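Search this site
Type and press enter

Planning the Second Bench: What We Are Buying and Why
4 min read

The first hand bench at the Hurkatex shop has been running since spring, and the plan for November is to add a second one. This page has pictures from the bench along with the notes that went into the equipment request. Vy Tô put the request together and Sơn Đoàn checked the power and floor space. Prices are left out until the quotes are final.

The request covers one arm, one five-finger hand, a controller, a table and the small goods that go on top. The small goods are the cheapest line and the one we got wrong last year. We ordered one of each item and lost days when something cracked. The new line allows for 40 pieces of play fruit and 20 plastic baskets. 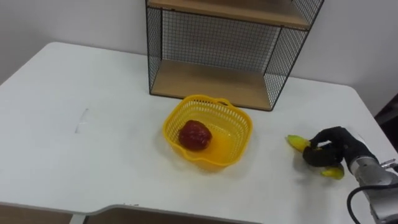
The table is the next line. We looked at a heavier bench from Tsao with a built-in rail, but it would not go through the side door without taking the frame off. A plain white table does the same work for less money. It does mark up, so a spare top is in the request.

Cable length needs to be settled before the order goes in. The standard cable set from Jerent is long enough if the controller sits under the table. Sơn wants it on the wall shelf, away from people's feet, and that takes the longer set. The longer set has a separate part number and a separate lead time. Please use the number on Vy's sheet and not the one in the old catalog.

Hands are the largest running cost after the arm itself. We logged 308 hours on the present hand before its first service. The service meant shipping it out, and the bench stood idle while it was gone. The request now has 2 hands for the second bench, one mounted and one on the shelf. Gloves and fingertip covers are on a separate line under supplies.

Jobs planned for the second bench are the same as for the first: grasping single items, short pushes with one finger, and sorting into a basket. Shelf placement comes later, once the wire unit is bolted down. 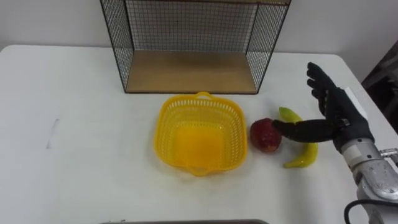
Aurelio Cuevas wrote back that the spare hand should come out of the maintenance budget, where it can be shared between both benches. He would also like to see a service contract priced next to it. In his view a contract with a loaner hand might cost less than owning a spare that sits in a box most of the year.

Nondar has been asked for a contract price on those terms. If the loaner can be here within a week, the spare comes off the request. If it can't, the spare stays and moves to the maintenance budget as Aurelio suggested.

Still open: the height of the second table, the longer cable set, and who signs for delivery. Send changes to Vy before the request is printed.

Recent items
Side door measurements and delivery route
Supplies list: gloves, covers, cable ties
Hạnh Đỗ: notes on wall shelf brackets
First bench, service record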